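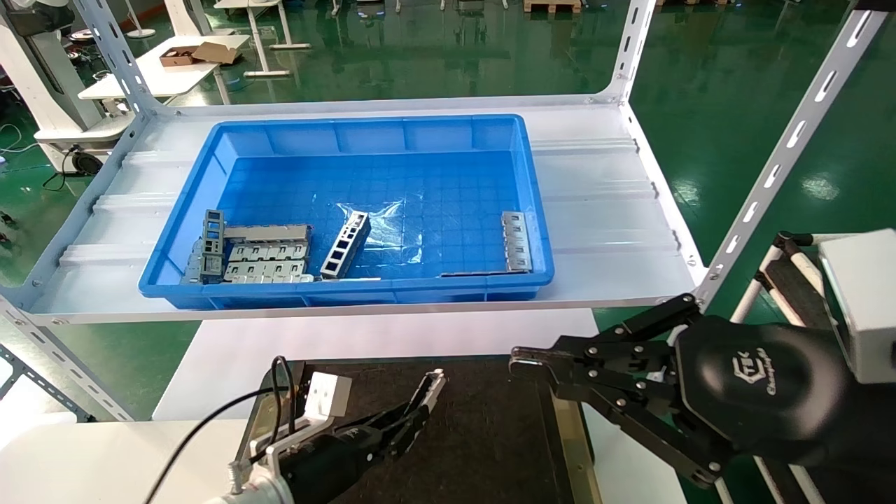 Skolwood sells a powdered breakfast drink that is meant to do the work of a bowl of porridge, two eggs and a handful of spinach. The company's nutrition adviser agreed to talk to me on condition that I left her name out, and I agreed on condition that she had brought the research with her. She had brought a leaflet. We sat down with it between us and I asked what "complete" meant on the label. "It means everything the body needs in the morning," she said. I asked who had decided what the body needs in the morning. She said it was widely understood. Pressed on the iron content, she reached for a comparison: people hear the word iron and think of metal parts, grey brackets in a blue plastic tray, when what matters is how much of it the gut will take up. Fair enough, and I asked how much of theirs the gut takes up. She would have to get back to me.

The leaflet has one number in large type, 513, which is the calories in a full serving made with whole milk. Made with water it is 300. "Most of our customers use milk," she said. I wondered how she knew. "From feedback." The feedback comes from a card in the tub, which you post back to be entered in a draw for more tubs.

I have no quarrel with breakfast. I have eaten one most days of my life and will go on doing so. My quarrel is with being told that the one I eat is broken. When I put this to her she laughed, and was rather more likeable afterwards. "Nobody's saying porridge is bad. I have porridge at weekends." And on weekdays? "On weekdays I'm in a rush."

Then there is the trial. Skolwood's advertising says the drink was "tested in Clamthorpe", and it was, in March, on people who already went to a slimming club there and had signed up to eat 2,000 calories a day for 6 weeks. They lost weight. I asked whether there had been a second group who kept to the same limit and had toast.

"No, it wasn't that sort of study."

What sort was it?

"It was more about how people felt."

They felt fuller, she said, and had more energy by mid-morning. Had anyone asked them before they started? Some of them, she thought. She was honest about not having been there. The work was done by Kindar, a firm that also designs the tubs.

We talked for a while about protein, where she was on firmer ground. Older people often eat too little of it, she said, and a drink can help someone who has gone off solid food. I believe that. I asked why, in that case, the woman on the tub looks as if she runs up hills for pleasure. "That's marketing. I don't get a say."

I had one more thing to ask, about the Agbayani berry extract, which is listed last among the ingredients and first on the front of the packet. What does it do? "It's traditionally used for vitality." Used by whom? She turned the leaflet over – the back was a recipe for pancakes – and said she would send me something.

She did write, on 7/4/19, a friendly message with the same leaflet attached. It said nothing further on the berry, or on how much of the iron gets where it is going. I made the pancakes. They needed an egg.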